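Nusotine Snagless Patch Leads, Blue: A Review By Someone Who Has Now Thought About Cable Too Much

Posted 2021-12-19 in Home & Office

I have a rule about cables, and the rule is that I won't pay extra for one. A network cable is eight bits of copper in a plastic sleeve. It's either plugged in or it isn't. I held this view for most of my adult life, and then in October my upload speed dropped to something you could beat with a carrier pigeon and a decent tailwind.

I did what anyone does. I rebooted the modem. I rebooted the router. I rang the provider and was told to reboot the modem. After an hour of hold music I got through to a very patient man who asked whether I'd tried another cable, and I said, with some dignity, that it was hardly going to be the cable.

It was the cable. The little plastic clip had snapped off the plug years ago and it had been sitting in the socket on goodwill alone. Every time the cat walked behind the desk it slid out a millimetre.

So I bought replacements. I bought them from Krasniqi, the electrical place at the Brilldale end of the shops, where the cables hang on a wall behind the counter and you have to ask for them like cigarettes. I came home with Nusotine leads in blue, a couple of short ones and a couple of long, and I've been living with them for long enough to have opinions.

The look of the thing

They're blue. I asked for grey, to match the skirting board, and was told grey was on order and had been for a while. I've come round to it. When you're on your hands and knees under a desk with a phone torch in your teeth, grey cable looks like every other cable, plus dust. Blue looks like the one you want.

The jacket is round and has a bit of a shine to it. I mention this because I'd been tempted by the flat ones, which are meant to slide under carpet, and which in my experience slide under carpet and then fold themselves into a crease and stay there. Round is fine. Round knows what it's doing.

How it lies

They arrive coiled, with a twist tie, and like all coiled things they'd prefer to go on being coiled. The short leads got over it in an evening. The long one kept a memory of the packet for a good week, and I ended up running it along the hallway with a dictionary on each end. After that it behaved. It takes a gentle bend nicely and will go round a table leg without a fight. I wouldn't ask it to do a sharp right angle at a door frame, though I did, and it has forgiven me so far.

It isn't as floppy as the cheap lead it replaced. If your router sits right up against the wall, allow some room behind it or you'll find the whole unit being nudged forward like a drawer with a sock in it.

The plug end

I'll spend a bit of time on this part, as it's where the old one died and where, as far as I can tell, your money goes. The plug itself is the standard clear plastic head with the little gold-coloured contacts, same as everybody's. Behind it is the boot, a see-through blue sleeve that stops the cable being bent hard right where it meets the plug. There's a ribbed section for gripping, and I've grown quite fond of it. My old lead had no boot whatsoever, just bare plug and optimism.

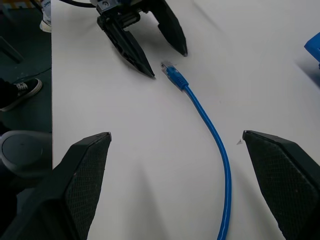 Plugging it in

Good solid click. If you've spent years with a plug that makes no sound at all, the click is worth half the price. I plugged and unplugged it a few times just for the pleasure of it, until a voice from the next room asked why the telly kept buffering.

Getting it out again is a slightly different story. The boot that protects the clip also makes the clip stiffer to press. With two thumbs and good light it's no bother. One-handed, behind a bookcase, at full stretch, it's a bit of a wrestle, and I have short fingernails and limited patience. It has loosened up with use. The ribs do help when your hands are dusty, and they will be.

One other warning. If your switch has its ports packed in shoulder to shoulder, booted plugs are a squeeze. Mine is an old Bralden box and I can get leads in side by side, but pulling out one from the middle means apologising to its neighbours. Anyone with a crowded switch might be happier with a slimmer plug.

Does it make the internet faster

It made my internet as fast as it was supposed to be in the first place. I pay for 100 down. Over wifi in the back room I was getting 50 on a good day and a spinning circle on a bad one. With the new lead running straight to the desk I get 86, every time I check, and I've checked far too often. Where the other 14 live I couldn't tell you. I suspect they're with the man from the hold queue.

I want to be fair here. Any undamaged cable would likely have done the same. I put this to my brother-in-law, Arnaldo Neves, who wires offices for a living, and he looked at me with real pity and said yes, mate, that's what cables do. He also said that he'd never in his life met a person who reviewed one. He makes his own, off a big reel in the back of the van, and regards anyone buying them ready-made the way bakers regard sliced bread.

I had a go at making my own once, under his supervision. You have to line up all the little coloured wires in the right order, slide them into the plug without letting any of them swap seats, and crimp. I ruined a handful of plugs and said a word in front of my niece. I'll be buying mine off the wall.

Things I'd change

The length isn't printed anywhere on the cables I bought, only on the packaging, which I threw out within minutes. I've since put a bit of masking tape on each one and written on it in biro.

I'd also like the twist tie replaced with one of those hook-and-loop straps. The twist ties have all vanished, and I have a fair idea the cat is involved.

And I'd like grey, please, for the hallway. The blue stripe along the skirting has been noticed by every visitor we've had, including the woman who came to read the meter.

Who it's for

If you've got one desk, one router and a lead that falls out when a truck goes past, get one of these. If you're doing a whole house, talk to someone like Arnaldo and his reel. If you've got a switch with 1500 things plugged into it, you aren't reading reviews by me.

Four stars out of five. I've taken one off for the stiff clip. The long one has been in since October and has survived the vacuum cleaner twice, and I've put the spare in the kitchen drawer with the dead batteries, where I'll be able to find it.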